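Tres vistas y un planificador que se atasca

Llevo desde abril con el planificador de agarre en simulación y esta semana por fin he tocado la parte que más pereza me daba: la cola de mensajes entre percepción y control. El simulador es el de siempre, la cocina de Skunditix, y el planificador es Zergate con mis parches.

El problema era sencillo de describir. Percepción publicaba las poses de los objetos con 900 ms de retraso y el planificador las daba por buenas. Con la encimera despejada apenas se nota. Con la encimera llena de cosas, la trayectoria se calcula contra una escena que ya ha cambiado.

Araba Abugri me sugirió comparar las cámaras por separado antes de tocar nada en el control, y le hice caso.

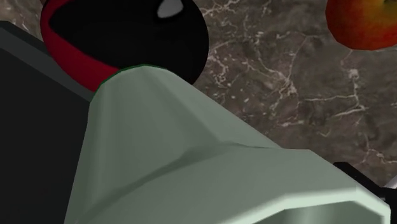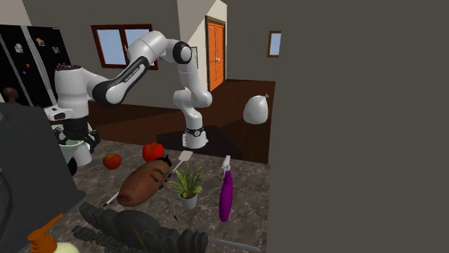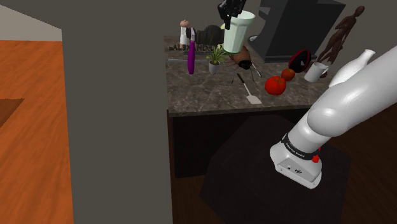 Las tres vistas son renders de la misma cocina simulada.

Qué he cambiado

Cada pose lleva ahora la marca de tiempo de la captura, no la de publicación. Si la diferencia supera el umbral, el planificador espera a la siguiente en lugar de extrapolar. He probado con dos umbrales y me quedo con el más bajo, aunque alarga un poco cada ciclo.

También he separado la estimación de la cámara cercana. Cuando la pinza ocupa media imagen y tapa parte de un cuenco, la pose del cuenco sale con una confianza que no se merece. De momento le bajo el peso a mano según la fracción ocluida. Es un apaño y lo dejo anotado como tal.

Pendiente

Revisar el margen de colisión del antebrazo, que sigue siendo un valor fijo de 5 cm. Pasar la configuración de las cámaras al formato de Eswood. Y borrar de una vez los dos scripts antiguos de calibración, que ya no llama ningún otro módulo.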